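5장. 시연 데이터 모으기: 채소 진열대 장보기 과제

여기까지 오셨으면 4장의 관절 영점 맞추기는 끝난 상태일 거예요. 혹시 건너뛰셨다면 얼른 돌아가서 하고 오세요. 제가 한 번 건너뛰었다가 하루치 기록을 통째로 버린 적이 있거든요(아직도 속이 쓰립니다). 이 장에서는 Rikance 기록 프로그램을 켜고, 진열대에서 채소를 집어 장바구니에 담는 시연을 모으는 방법을 적어 둡니다. 저는 원격 조종으로 시연을 모으는 분을 생각하면서 썼어요.

5.1 시작하기 전에

조종 장갑, 로봇, 기록용 노트북이 모두 같은 네트워크에 붙어 있어야 합니다. 노트북은 로봇 팔이 닿지 않는 자리에 두세요. 케이블은 발 옆으로 지나가게 되더라도 발 밑으로는 들어가지 않게 정리하시고요. 저는 시연 몇 개마다 한 번씩 바닥을 훑어보는데, 케이블이란 게 가만히 놔둬도 슬금슬금 움직이는 것 같아요.

주의: 비상 정지 스위치는 조종자 말고 옆 사람이 들고 있습니다. 장갑을 낀 손으로는 스위치를 제때 누를 수가 없어요. 혼자서는 기록하지 마세요.

진열대 배치는 Montoya 배치표를 따릅니다. 배치표에는 칸마다 들어갈 채소 종류만 적혀 있고 놓는 방향은 없어요. 일부러 그렇게 만든 거니까 방향은 마음대로 놓으셔도 됩니다. 오히려 매번 똑같이 놓으면 나중에 모델이 그 자세만 외워 버려요! 당근은 그냥 와르르 쏟아 놓는 게 제일 좋더라고요.

5.2 한 손으로 집기

1. Rikance에서 새 세션을 열고 과제 이름을 고릅니다. 이름을 직접 타이핑하지 말고 꼭 목록에서 고르세요. 띄어쓰기 하나 때문에 같은 과제가 두 개로 갈라집니다.

2. 두 팔을 준비 자세로 올립니다. 화면의 관절 표시가 전부 초록색이 될 때까지 기다리세요.

3. 페달을 한 번 밟아 기록을 시작하고, 집을 채소 이름을 소리 내어 말합니다. 이 음성이 나중에 지시문이 되기 때문에 "이거", "저거"는 안 됩니다. "배추를 집어"처럼 짧게요.

4. 집을 물건 쪽으로 손을 뻗습니다. 배추처럼 덩치 큰 것은 위쪽을 손가락으로 감싸고, 엄지는 맞은편에서 눌러 주세요. 쉬는 손은 내리지 말고 손바닥을 편 채로 진열대 앞에 둡니다.

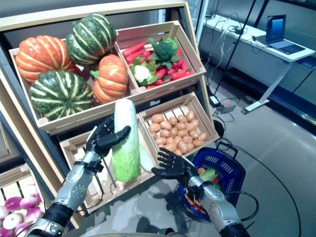 5. 물건이 상자 테두리 위로 올라오면 잠깐 멈춥니다. 숨 한 번 쉴 정도면 충분해요. Zillano 학습 코드가 이 멈춤을 보고 '집기'와 '옮기기' 구간을 나누는데, 멈춤이 없으면 두 구간이 한 덩어리로 붙어 버립니다.

6. 바구니 위까지 옮긴 다음 손목부터 낮추고 손가락을 폅니다. 높은 데서 툭 떨어뜨리지 마세요. 모형 채소라 깨질 일은 별로 없지만 튕겨 나가서 굴러다니면 그 시연은 못 씁니다.

7. 두 팔을 준비 자세로 되돌리고 페달을 다시 밟아 기록을 끝냅니다.

참고: 시연 하나의 길이는 60초를 넘기지 않는 게 좋습니다. 넘으면 Rikance가 자동으로 노란 딱지를 붙이는데, 딱지가 붙었다고 바로 지우지는 마세요. 천천히 조심스럽게 잘 집은 시연도 꽤 섞여 있더라고요. 저는 한꺼번에 모아 뒀다가 커피 마시면서 돌려봅니다.

5.3 실패한 시연은 어떻게 하나요

물건을 놓쳤을 때 제일 많이들 물어보시는 부분이에요. 놓친 다음 바로 다시 집어서 성공했다면 그대로 남기세요. 저는 이런 시연을 아주 좋아합니다. 로봇이 스스로 만회하는 법을 배울 자료가 되니까요. 반대로 물건이 바닥에 떨어졌거나 옆 사람이 손을 뻗어 도와줬다면 '폐기'를 누릅니다. 사람 손이 살짝이라도 들어온 기록은 아깝더라도 버려 주세요.

통신이 끊겨서 팔이 멈춘 경우도 폐기입니다. 이때는 장갑을 움직이지 말고 그대로 기다리세요. 연결이 돌아오는 순간 팔이 장갑 위치로 따라붙으려고 하기 때문에, 그사이 손을 크게 움직였다면 팔도 확 움직입니다. 저도 이걸로 진열대를 한 번 밀었어요...

5.4 바구니를 든 채로 담기

한 손 집기가 손에 익으면 두 손 과제로 넘어갑니다. 한쪽은 바구니 손잡이를 잡고, 다른 쪽은 진열대에서 채소를 집는 과제예요. Stinus 설정 파일을 불러오면 바구니를 잡은 쪽의 쥐는 힘이 고정되니까 손가락이 피곤해도 바구니를 놓칠 걱정은 없습니다.

1. 설정 파일을 불러온 뒤 손잡이를 잡고, 화면에 '잠금'이 뜨는지 봅니다.

2. 바구니를 몸 쪽으로 조금 당겨 둡니다. 너무 멀리 두면 머리 카메라에서 바구니 안쪽이 잘 안 보여요.

3. 반대쪽 팔을 상자 위로 뻗습니다. 팔꿈치에 늘어진 케이블이 상자 모서리에 걸리지 않는지 먼저 확인하시고요. 걸렸다 싶으면 잡아당기지 말고 왔던 길로 되돌아가세요.

4. 바구니가 차 갈수록 빈자리를 찾아 담습니다. 길쭉한 채소는 위에 비스듬히 걸쳐 놓아도 괜찮아요. 바구니가 비었을 때의 기록만 잔뜩 모으면 학습된 로봇이 꽉 찬 바구니 앞에서 헤매니까, 반쯤 찬 상태와 가득 찬 상태도 골고루 모아 주세요.

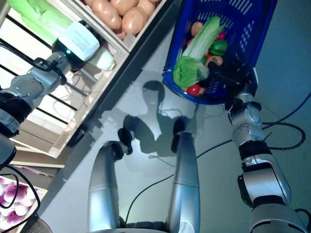
5. 담기가 끝나면 기록부터 멈추고, 그다음에 잠금을 풉니다. 순서를 바꾸면 손잡이를 놓는 동작까지 시연에 들어가 버려요.

주의: 잠금 상태에서는 바구니를 옆으로 흔들지 마세요. 손목에 무리가 갑니다.

5.5 얼마나 모아야 하나요

저희는 과제 하나에 약 400개를 기준으로 잡습니다. 욕심내서 하루에 다 모으려고 하지는 마세요. 조종자가 지치면 동작이 거칠어지고, 그 거친 동작까지 로봇이 그대로 배웁니다. 조종자를 중간에 바꾸는 것도 좋은데, 그럴 때는 꼭 세션을 새로 열고 장갑 크기 맞추기부터 다시 하세요.

5.6 저장하고 올리기

1. 세션 목록에서 노란 딱지가 붙은 시연을 하나씩 돌려보고 남길지 정합니다.

2. '내보내기'를 누르고 끝날 때까지 노트북 덮개를 닫지 않습니다.

3. 내보낸 폴더 안에 음성, 영상, 관절 기록이 모두 들어 있는지 확인합니다. 하나라도 없으면 올리지 말고 내보내기를 한 번 더 해 보세요.

4. 서버에 올린 다음에도 원본은 노트북에 그대로 둡니다. 지우는 건 6장의 검사까지 통과한 뒤에 하시면 돼요.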